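Lindholm Travel Flask review: a winter of flights and early trains

I bought the Lindholm travel flask in December, before a run of trips that had me in airports most weeks. I wanted something I could empty at security, fill on the far side, and still be drinking from when we landed. It has now done 16 flights and more train rides than I kept track of, so I can say how it holds up.

The body is steel and takes up about as much space in a backpack as a rolled sweater. It does not fit the side pocket of my Stiseo carry-on, so it rides in the main compartment with my laptop. I didn't like that idea at first. So far nothing has leaked onto the laptop, including one leg where the bag spent four hours on its side under the seat.

Heat retention is good. Coffee poured at 5 a.m. was still too hot to gulp at boarding and pleasant at lunchtime. By evening it was lukewarm. Cold water does better, and ice put in before a morning flight was still rattling when I got to the hotel. I did not use a thermometer for any of this.

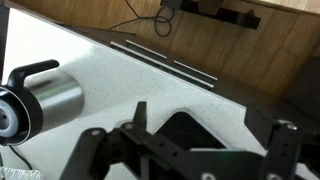 Brushed steel, with a black rim and a looped black handle.

The handle is the part I use most. I can hook two fingers through it while holding a passport and a phone in the same hand, and at the gate that matters more to me than another hour of warm coffee. It also makes the flask awkward to pack. You have to turn it until the handle finds a gap, and in a full bag there isn't always one.

Airport water fountains are a mixed bag. The bottle fillers at Lelorlow, my home airport, have plenty of clearance. Older fountains with a low arc of water will get it half full at best, and I ended up topping it off with a paper cup.

Cleaning is ordinary. Hot water and a brush at home, hotel hand soap on the road. Coffee smell hangs around for a day or so if you leave it closed overnight. Take the lid apart now and then, since milk gets into the groove and you will notice by the second day.

On a seat-back tray it is steady enough in smooth air. In bumps I keep it in my lap. Cabin crew have filled it with tea for me a few times, and on other flights they have only poured into their own cups, so don't count on it.

I used the Elel flask for two years before this. The Elel is lighter and slimmer and fits a side pocket, but it has no handle and it loses heat by mid-morning. For short hops with one small bag I would still take the Elel. For anything with a layover I take the Lindholm.

The store page where I ordered mine shows 3,079 ratings, and the most common complaint is the weight. I agree with that one. Empty, it is fine. Full, you feel it on a long walk between terminals.

Four stars out of five. I'd buy it again at the same price, and I'd like a smaller size.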